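Rirnelberg Archive Puts Its Letters Online, Minus the Ones Readers Ask For | Arnura Review

Rirnelberg Archive Puts Its Letters Online, Minus the Ones Readers Ask For

The Rirnelberg archive opened its digital reading room in September, and the announcement was not shy. "The complete correspondence," it said, of the Naidu circle, the group of poets, printers and schoolteachers who put out the magazine Metard for the better part of two decades.

Complete is a big word. The Metard business letters are there, along with postcards, paper bills and a long quarrel over the price of binding thread. The scans are sharp and they load fast. But anyone hoping to read the letters from the magazine's last two years, when the editors fell out and the final issue was pulled, will find a gap where they should be. The catalog lists 34 folders. Only 20 of them open.

Asked about the rest, the archive said they were "in preparation." It gave no date. It also could not say whether the folders had been scanned and held back or had never been scanned at all, a distinction you would expect somebody there to know.

Daniyal Rind, who is writing a history of small literary magazines, spent much of last winter going through the paper originals. He says he had most of the missing folders on his desk at one time or another.

"They exist. I took notes from them," Rind said. "I don't think anyone is hiding anything. I think someone wrote the press release before asking how far the work had got."

That may be the kind reading. The final-years letters are said to include some sharp remarks about writers whose families still have a say in what gets published. The archive says no family has asked for anything to be withheld. It did not answer when asked whether it had gone to any of them first.

There is also the matter of the search box. A search for "Metard" brings up about 150 results, many of them the same page listed twice under different titles. Handwriting has been turned into text by software, and it shows. One poet's name is spelled four ways in a single letter, and none of them is right. The site invites readers to send in corrections, with no word on who will check them.

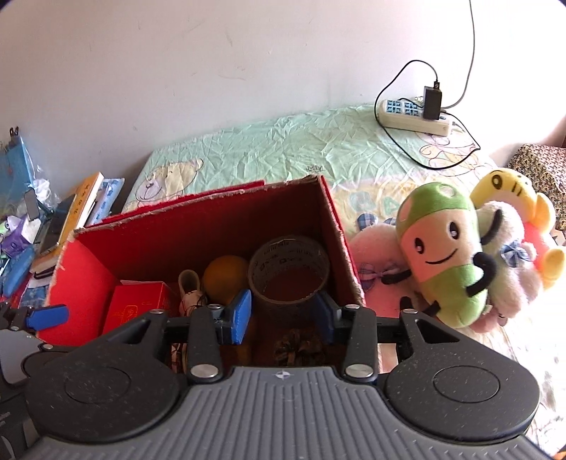

Rind still thinks the site is worth having. A reader who lives far from Rirnelberg can now see the early letters without paying for a train and a room, and the paper copies can only be seen by appointment. He would like the word "complete" taken off the front page until it is true.

As of this writing, it is still there. A printed selection of 40 letters is planned for next year, and the archive has yet to say which folders they will come from.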